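News > Technology > Local visits

This site uses cookies to help us improve your experience. By continuing to browse you agree to our cookie policy.

September 2019
By Marjan Taheri

Valentin Wieser has set up the table the same way for every open day at Temmont, and he still checks it before the doors open. "People come in and they want to touch the arm," he says. "I would sooner they watched it for a while first."

Wieser runs the small robotics workshop on the ground floor. Visitors came through in groups, and each group got 30 minutes with him. The work on show was kitchen work: picking up things you would find beside a sink or on a worktop and moving them where they are wanted.

I asked why a kitchen. "Everyone knows what a sponge is," he said. "If I show a metal part going into a metal slot, I have to explain the part. With a sponge they can see straight away whether it went well."
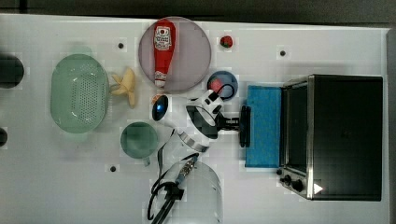 The arm at the blue sponge, next to the toaster oven, during the open day at Temmont.

Soft things are harder than they look, according to Wieser. A sponge gives when it is squeezed, and the fingers need to close enough to hold it. "A bottle is easier in that way, but a bottle can roll. Each one has its own trouble."

His colleague Chrysoula Kyriakidis looks after the software. She joined in August after four years at Viria, where she worked on packing lines. "There the same box came past all day," she said. "Here the plate is never in quite the same place. I like that, though it makes for long afternoons."

Does the arm make mistakes in front of visitors? "Of course," said Kyriakidis. "The children enjoy it most when it drops something."

Neither of them would say when such an arm might be sold for the home. Wieser said the cost was still too high and the arm too slow - he can clear the table himself before it has finished one item. The workshop plans two more open days, and places can be booked at the front desk.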